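Topic: Wall color for a north room

ongate_flat
14 Sep 2022
We rent out a small flat in Ongate and I want to paint the north room before winter. My neighbor says only white. I like darker colors, but I am afraid of a cave. Budget is 300 for everything.

pitamska21
I would not be so afraid.

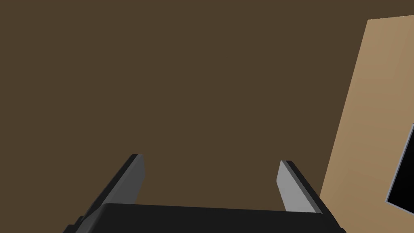
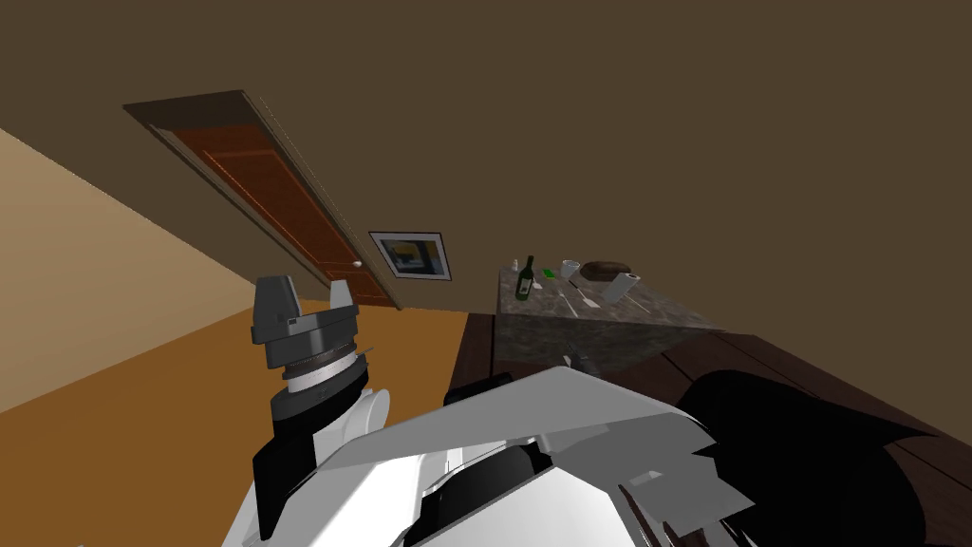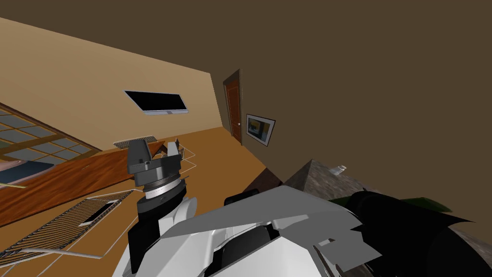 Paint from Bandis needs two coats on old plaster, and I waited one full night between them. For color I would choose with the floor in mind. The brown wall in the second one stands well next to the orange-brown floor. Beige is the safe choice.

buthelezi_st
I disagree. Dark brown in a north room is sad in August already. Take beige and spend the rest on lamps.

ongate_flat
Thank you both. I will try brown on one wall only.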